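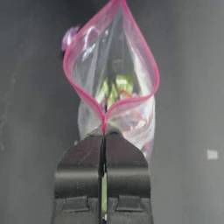 Zip-top bag, pink seal, open.

Nov 16, 2025

Sweets today. The glass jar on the hall shelf has been retired after the lid stopped seating properly, and I have moved the stock over to clear zip-top bags until I find a replacement. The bags are from the Rasik multipack, the ones with the pink closure. The coloured strip is a practical feature. On the all-clear type I have to feel for the two halves of the seal, and I get it wrong one time in three.

Tare first. An empty bag reads below the threshold of the kitchen scale, so I weighed 10 together and divided. Then filled to a target of 70 g. Wrapped sweets do not pack well. The twisted ends hold the pieces apart and the bag reaches its useful volume some time before it reaches its weight. Tapping the base on the worktop settles the contents a little. Pressing from outside does less, and creases the film.

Procedure as it stands:
Fold the top edge outwards before filling.
Flat wrappers in first, twists after.
Leave a clear margin under the seal.
Close from one corner, with the other corner open until the air is out.

The last step is where I lose time. If the air is not pressed out, the side of the bag puffs up and the stack will not sit flat in the drawer. If I press too hard, a wrapper rides up into the track and the seal stops short. I had this on two bags and reopened both.
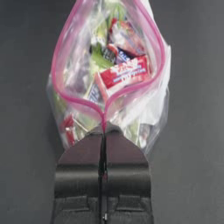
Mixing by colour was Juraj Říha's request. He wants each bag to have some red and some green in it, so that the children at Trurkix do not compare bags and object. I had planned to sort by type, which is quicker and makes the weights more even. With mixed bags the spread was wider than I like, but no bag came in under target, so I have left them.

Total for the batch was 33 bags, entered in the household book on the line after the Cesero coffee order. There is a remainder in the large bowl, mostly the dark wrappers, covered with a plate.

Remaining points. The drawer needs a divider, otherwise the front row slides under the back one. Labels can wait until February, when the next lot is due. Ekanayake still have the square jars in the catalogue under item 3459, and I will measure the shelf before ordering, as the last jar was chosen by eye and stood proud of the edge.

Scale battery is low. Replace tomorrow.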